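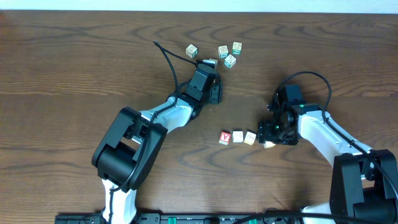
Cleaning old alphabet blocks. Bought a bag of them at the Hestdale jumble sale in September, grubby but sound, and they've come up well enough to give away. You can do a set in an afternoon plus drying time. Tip everything out on a big table first and spread them about like the ones on the wooden top, a loose row here, a cluster there, so you can get at each block and see which faces have lost their colour. The greens and the letters are what you're checking. A faded letter is fine, flaking paint is not - put those aside and don't give them to a little one.

What you need
Two bowls, washing up liquid, white vinegar, an old toothbrush, cotton cloths, fine sandpaper, a towel or 3.

Washing
Warm water in one bowl, small squirt of washing up liquid. Plain water in the other. DON'T soak them. Wood swells, corners split, paint lifts. Dip the cloth, wring it hard, wipe one block at a time. Toothbrush for the grooves, lightly. Wipe again with plain water, then straight onto the towel.

Sticky bits (jam, label glue) - dab of vinegar on a cloth, hold it there for 30 seconds, wipe off. Test on a bare side first, some inks run. Mine did on a Q, lesson learnt.

Drying
Spread out, gaps between, not on a radiator. Turn them after an hour or so. I leave mine 18 hours, longer if teh kitchen is damp.

Rough edges
Sand bare wood only, with the grain, few strokes. Keep off the letters. Dust off with a dry cloth. No oil or wax unless the tin says its safe for toys.

Putting away
Cotton bag or a box with a few holes in. Not a sealed tub, they go musty. Sort by letter if you like, I never bother.

Anything cracked or splintery goes in the bin. Same for really old paint if you don't know what's in it.

Updated 16 Oct 2025 - added the bit about vinegar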